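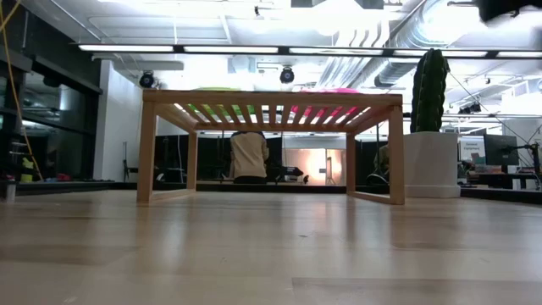
I have now sat through four meetings about whether our shop should buy a pair of robot arms, and I am the only person in the building who still hasn't said yes. So let me lay out my thinking, partly for the people who keep asking and partly so I can find it again in June when the budget opens.

Some background for new readers. We are a small outfit that packs and ships housewares, mostly kitchen stuff, mostly breakable. My partner in all this, Heriberto Ticona, wants a two-arm bench setup for sorting and placing small items. He has three quotes. One is from Plunis, one is from Sendia, and the third is from a reseller called Kundholm that will sell you anybody's arms with its own sticker price on top. All three proposals talk about payback inside 20 months. I used to sell conveyor belts and I know how a payback number gets made. You start with the month the customer wants to hear.

What bothers me most is how little of each quote is about the part that touches the product. Sendia spends two pages on the arms and one line on the fingers. One line! The fingers are what will be handling our stuff all day. They will wear, somebody will drop something on them, and we'll want a different shape as soon as the catalog changes. I asked all three vendors what a spare set costs and how long it takes to get one. Plunis answered the same afternoon. Kundholm asked me to book a call.
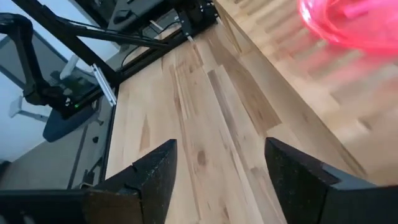

Gripper fingers over the tabletop. Get the price of spares in writing.

Then there is everything the arms bolt to. Read a quote and you would think an arm arrives and goes to work. You also need a bench that doesn't move, rails, clamps, cabling, and some floor space you were probably using for something else. I priced our bench and framing separately, and it came to more than Heriberto had put down for the entire first year of upkeep. He had written "table, misc." with a number next to it that would not have bought the misc.

Labor is the other one. The Kundholm pitch has us saving 50 hours a week. Whose hours? We have two people on that line now, and neither of them does only the thing the arms would do. They tape boxes, they answer the door, they catch the wrong label before it goes out. I asked for the calculation behind the 50 and was sent a brochure.

My old boss Cledwyn James had a rule for buying machines: take the price, then add the cost of the person who has to stand next to it. I've used that rule for years and it has been wrong maybe once, on a shrink wrapper.
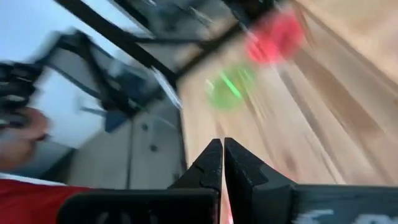
So in my version of the spreadsheet there is a full wage in the first year for somebody to look after the thing, set it up in the morning and sort out whatever it got wrong. Heriberto says that's unfair and it should be half a wage by the second quarter. Fine, show me a customer who got there. I want a phone number for a shop our size, with products as annoying as ours, and I want to talk to the person on the floor and skip the one who signed the check. Plunis has promised me a name. Sendia says its customers are confidential.

I'm also not impressed by success rates out of 100 tries. Out of 100 what? The same cup, in the same spot, under good lights? Half our stock comes in clear plastic sleeves, and our lights are terrible. I've offered to ship each vendor a carton from the Jireš line, which has the ugliest shapes we carry, and let them pick from that. One of them has said yes so far.

If I had to vote today I'd rent. Plunis will do a six-month lease with the bench included, and it costs more per month than I like, but we can send it back. Heriberto thinks renting is throwing money away. He also thought that about the forklift, and we rented that for three years before we knew which one to buy.

The carton goes out next week. I'm paying the freight myself, and yes, it's on the spreadsheet.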